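About Fotutura

Welcome, and thank you for stopping by our page! We're a small company that arranges robotics visits and open days for schools, workshops, family businesses and anybody else who has ever wanted to stand next to a working machine and ask what it does. If you've come here because your teacher, your boss or your brother-in-law signed you up for one of our days, you're in the right place, and we're very happy you're coming.

How we got started

Fotutura began at a kitchen table, with Josefien Cuypers and Carmela Serra and a pot of coffee that went cold long before the conversation ended. Josefien had spent years fitting packing machines in food plants, and Carmela taught shop class to teenagers who kept asking her when they would get to see a real robot (she had run out of ways to say "soon"). They phoned a parts maker called Nellitz, who kindly agreed to let a class of 33 students come through on a July morning, and the questions went on so long that the bus driver came in to see what was keeping everyone. He stayed for the gripper demonstration, too.

After that the calls started coming in from other schools, and then from companies, and before long Carmela had given up her classroom and Josefien had given up her toolbox, or at least moved it into our office, where it still takes up most of a shelf.

Who we are now

Gualtiero Lo Presti plans the routes and talks to the hosts. He is the person who knows which entrance to use, where a wheelchair can get through easily and which halls are noisy enough that you'll want the headsets. Serena Ferraro leads most of the school groups and has a real gift for getting the quiet ones at the back to speak up. Sveva Caruso looks after our business visitors, many of whom arrive with a particular job in mind, such as lifting boxes or stocking shelves, and want to know if a machine could take it on. Sveva will tell you frankly when she thinks it's too soon, and we've had more than one customer thank her for it a year later.

What a day with us is like

We meet at 9:30, have something warm to drink and spend a little while on the basics: how an arm knows where it is, what a gripper can and can't hold, and why the stop button is the first thing we show you. Then we go out on the floor in groups small enough that everybody can see. There are 3 demonstrations before lunch, and we leave generous gaps between them, since the best conversations seem to happen while people are standing around waiting for the next one to begin.

In the afternoon, groups that have booked the longer program move on to the Colombo session, named for the street where our first office was. You work in pairs with a training arm and a tray of everyday objects, and you write the steps yourselves using our own workbook, Mastska. It has been through more rewrites than Carmela cares to remember, and she is already penciling notes for the next one!

Our trade hall visits are run a bit differently. We walk the floor together, stop at the stands we've chosen beforehand and leave you an hour on your own to go back to whatever caught your eye.

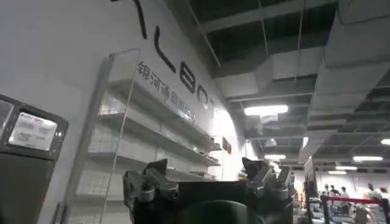

Do I need to know anything about robots before I come?

Nothing at all. We start from the beginning with every group, and our guides are glad to go further with visitors who already work with machines.

Booking a visit

School groups can be as large as 100, as long as you bring enough adults and let us split you up on the day. Business visits are smaller and we like to have a phone call first, so that Sveva can match you with the right host. Wear closed shoes, tie back long hair and please eat breakfast, as lunch isn't until one. Gualtiero answers the booking requests himself, usually in the late afternoon once the groups have gone home, and he'll send you the list of open dates along with directions and parking information.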